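3.2 Materials: the bottles, the table and the raised shelf

Readers who have tried to study how people put small things away will know how much hangs on the choice of the small things themselves. We spent most of June on this question, longer than any of us had planned, and we set down our reasoning at some length in the hope of sparing others the same detours. Our first thought was spice jars, which are familiar to everybody, but the labels drew so much attention that the people sorting them began to read instead of arrange. Plain boxes had the opposite trouble and gave no one any reason to prefer one spot over another. Small translucent bottles in a single tint each, of the sort used for pills, turned out to sit comfortably between the two. They are easy to tell apart by color, they stand up or lie down, and they roll if you let them.

The worktable has a butcher-block top in mixed planks of tan, honey and brown, and we grew rather fond of it. A raised shelf, with a reddish-brown wooden top held in a black metal frame, goes along the far edge. The shelf came from Kusimico, in the old warehouse district of Bondon, and we kept it through both rounds of the work even after a handsomer one was offered to us. Bottles placed in neat columns on the shelf we call "filed", following the usage in our earlier Clestden study, and the arrangement in Figure 4a shows what we mean by the word.

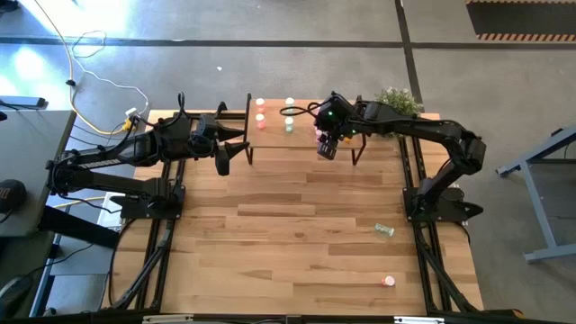 The term is a little stiff, we admit, but it has the merit of being easy to apply. Two bottles of one tint, one behind the other, count as a filed column. Two bottles of one tint side by side count as a filed row, and a bottle with no neighbor of its own color is a single, wherever on the shelf it stands. Bülent Değirmenci, who did most of the coding for the Ayala round, argued early on for a further class to cover near misses – a column that leans, say, or a row with a gap wide enough for a thumb. After coding 300 arrangements both ways we found that the extra class changed very little, and it made the coding sheets a good deal more tiresome to fill in, so it was dropped.

What happens on the tabletop is harder to write down. A bottle on the shelf has been given a place, whereas a bottle on the table may be waiting for one, or may have been considered and set aside, and the two look just the same to a coder who comes along later. We therefore record only posture (upright or lying), whether the cap is on, and the nearest neighbor. Loose caps are coded as objects in their own right. This may seem fussy, yet anyone who has cleaned out a bathroom cabinet knows that a stray cap is its own small problem, and people treat it as one. An open bottle on its side with a cap close by, as in Figure 4b, gets two entries, and no assumption is made that the two belong together.
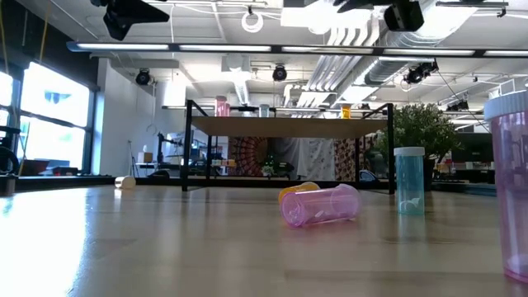 The decision about caps had consequences we did not foresee. Across the 3816 coded placements, caps were moved early and often, and several people would not touch a second bottle until the first had been closed. We return to this in Section 5, where it bears on the order in which things are tidied. For the present it is enough to say that we did not instruct anyone to close the bottles, nor did we discourage it.

Starting layouts were of two kinds. In the gathered layout the bottles stood together within easy reach. In the scattered layout they were laid down over the two adjoining wooden surfaces, the pale one with the broad wavy grain and the butcher-block one beside it, so that the seam between them fell somewhere inside the spread. Figure 4c gives a scattered layout with six bottles on the butcher-block side and 2 on the pale side.
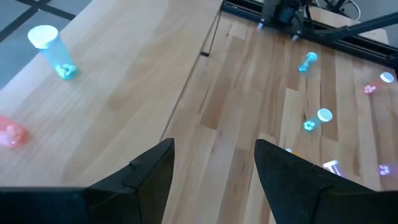 We had worried that the seam would act as a kind of fence, and that bottles on the far side of it would be left until last. The pilot gave some support to this, though the effect was weaker than we expected and faded with practice. All the same we treat side of seam as a factor in what follows, and the layouts were balanced accordingly

Figure 4. Materials and layouts. (a) Bottles in columns on the raised shelf. (b) Open bottle lying on its side, with loose caps on the tabletop. (c) Scattered layout over two adjoining surfaces.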